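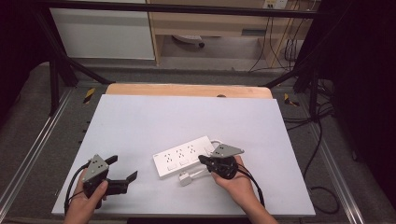
阅读时间 4 分钟

插线板放在厨房最里面那个抽屉里，压在一叠旧菜单下面。我找开瓶器的时候摸到了它，线绕了几圈，用一根橡皮筋扎着。橡皮筋已经脆了，一碰就断。

母亲在隔壁房间里问我找到没有。我说没有，找到个插线板。

她说：“白的那个？”

我说是白的。

“三个孔的？”

我说是。她就不说话了。过了一会儿，我听见她把电视的声音调小了一点。

我把它拿到餐桌上。桌子是浅色木头的，边磨圆了，父亲在世的时候每年三月给它上一次油，后来没有人上，颜色倒也没怎么变。桌上平铺着一块白板子，母亲拿它当案板的垫子，也在上面剪纸样、拆包裹、剥豆子。我把线理开，插头放在前面，用湿布擦了一遍外壳，又用干布擦了一遍。

三个插孔，每个下面一个开关。我挨个按了按。第一个很脆，第二个也脆，第三个按下去要等一等才弹到位，像是里面垫了一层什么。

这个第三个开关我记得。

我们搬到乌维克（Uveck）的那一年，我上小学。房子在费尔街（Fehr）尽头的二楼，两间屋，一间厨房，整套房子只有四个墙上插座，其中一个不通电。房东说会找人来修，他说了很多次。父亲去韦尔克奥（Werkeo）五金店买了这个插线板回来，放在两间屋中间的门槛边上，这样两边都够得着。

三个孔是这样分的：第一个给冰箱，第二个给灯，第三个轮着用。

冰箱是二手的，伊斯季莫夫（Istimov）牌，门关不严，要用椅子顶住。它那个开关谁也不许碰。母亲剪了一小块胶布贴在上面，用圆珠笔写了个“冰”字。灯是一盏落地灯，白天拔下来，晚上插上去。第三个孔就复杂了。早上归母亲，她烧水。中午空着。下午我放学回来，可以听半个小时收音机。天黑以后归父亲，他要用电烙铁。

父亲那时候在外面接活，修别人拿来的小电器，修好一件算一件的钱。他没有工作台，就坐在门槛上修，膝盖上垫一块木板。我坐在他对面，负责按开关。他说“开”，我就按下去。他说“关”，我再按回来。电烙铁自己没有开关，他的手又腾不出来，这个活就归了我。

我很看重这件事。有时候他没说话，只点一下头，我也知道是要开还是要关。有一次我看错了，他是在打瞌睡，头往下一沉，我就把电烙铁打开了。他的袖子烫了一个洞。他醒过来，看看袖子，看看我，把烙铁架好，说：“关。”

后来那件衬衫他一直穿着，洞的位置母亲补了一块颜色差不多的布。

第三个开关就是那两年按坏的，也不算坏，就是慢了。

我把这些想了一遍，布还拿在手里。母亲从隔壁走过来，站在桌子另一头看。她现在走路要扶着墙，但是不肯用拐杖，说家里就这么大，墙都是现成的。

“还能用吗？”她问。

“不知道。没试。”

“别试了，多少年了。”

她坐下来，把插头拿起来看了看，又放回板子上。她说：“你知道这个多少钱？”

我说不知道。

“你爸那次拿了一笔钱，修一台收银机，给了他400。他回来的时候先去了五金店，买了这个，又买了一卷胶布。我骂他，说买插线板干什么，墙上不是有吗。他说墙上那几个都在角落里，孩子写作业没有灯。”

我说我记得的不是这样。我记得是先有了冰箱，没地方插，才买的。

“冰箱是后来的。”母亲说，“冰箱是第二年夏天的。先有这个。”

我想了想，想不出来没有冰箱的时候第一个孔插的是什么。

“插灯。”母亲说，“一开始就插一盏灯，三个孔用一个。我说你看，浪费。”

她把那叠旧菜单也拿过来了，一张一张地翻。有几家店早就关门了。她翻到一张背面有字的，递给我。是父亲的字，写得很小，竖着排，左边是东西，右边是数字。电水壶，台灯，收音机，电烙铁，冰箱。每样后面写着瓦数，最下面画了一条线，线下面写着1433。

“他算这个干什么？”我问。

“怕烧了。他说几样东西一起开，要心里有数。算完了他就定规矩，烧水的时候不许开烙铁。”

“我以为是你定的。”

“我哪懂这个。”

我把那张菜单翻过来。正面是一家面馆，牛肉面，素面，加蛋另算。我对这家店一点印象也没有。母亲说去过一回，我吐了，以后就没再去。

外面有人在楼道里搬东西，碰到了我们家的门，说了声对不起，又往下走了。母亲听了一会儿，说大概是四楼的，四楼这个月要搬走。我说你怎么知道，她说纸箱子在楼梯口放了好几天了，写着“厨房”，写着“冬天”。

“写着冬天？”

“冬天的衣服吧。也可能是被子。”

我们这回也是在收拾。母亲要搬到我那里去住，说好的是住到夏天，但是我们两个都知道夏天以后也不会搬回来。已经收了几个箱子，都在走廊里。碗拿报纸包，锅套在一起，盖子另外放。她定了一个办法：每样东西拿起来，先问她一声，她说要，就进箱子，她说不要，就放到门口。她说不要的时候很快，说要的时候反而要想一想。

开瓶器就是这么找起来的。她说要，可是哪里都没有。

“这个呢？”我指着插线板。

她没有马上回答。

“你那边插座多吧？”

“多。”

“厨房里也多？”

“厨房里也多。灶台边上有一排。”

“那就不要了。”她说。

我说好，把线重新绕起来。没有橡皮筋了，我就把插头从线圈中间穿过去，拉紧。左边那头印着一个小小的牌子，我擦的时候没有注意，这时候凑近看，还是看不清楚是什么字。我把它放到门口那一堆里去，旁边是一个没有盖子的糖罐，两把伞，和一块浴室的脚垫。

回来的时候母亲还坐在桌子旁边，手放在白板子上，把几粒什么渣子拢到一起。

“胶布呢？”她问。

“什么胶布？”

“写着冰字的那块。”

我说没有看见，上面是干净的，可能早就掉了。她点点头，说也是，冰箱都换了三台了。

我们接着收抽屉。蜡烛，她说不要。一盒没有拆过的牙签，要。几把调羹里有一把是弯的，她拿在手里掰了掰，没有掰直，说要。抽屉最底下垫的是一张塑料纸，我把它揭起来，下面是开瓶器，平平地躺着，还有一枚硬币。

“找到了。”我说。

“我就说在里面。”

我把开瓶器放进箱子。母亲又坐了一会儿，然后扶着桌子站起来，沿着墙往门口走。我以为她是去看楼道里的人搬完没有。她在那堆东西前面停下来，弯腰很费劲，我赶紧过去，问她要拿哪个，我来。

她说脚垫。脚垫还是要的，你那边的浴室滑。

我把脚垫抽出来。插线板本来靠在脚垫上，就倒下来了，线松开了一圈。母亲看着它。

“晚上收拾东西，走廊里没有灯。”她说，“先插上用一用吧，走的那天再扔。”

我说你刚才还说别试。

“那就试一试。”

我把它拿到走廊的墙边，蹲下来，把插头推进插座，又去卧室把台灯搬来。第一个孔，我想了想，没有用，插在第三个里面。母亲站在我后面，一只手扶着墙。

“开。”她说。

我按下去，等了一等。

灯亮了。箱子上的字都看得见，我的字歪，她的字正。她说把写着“碗”的那个再打开，她想起来有一只碟子没有包好。

我去拿剪刀。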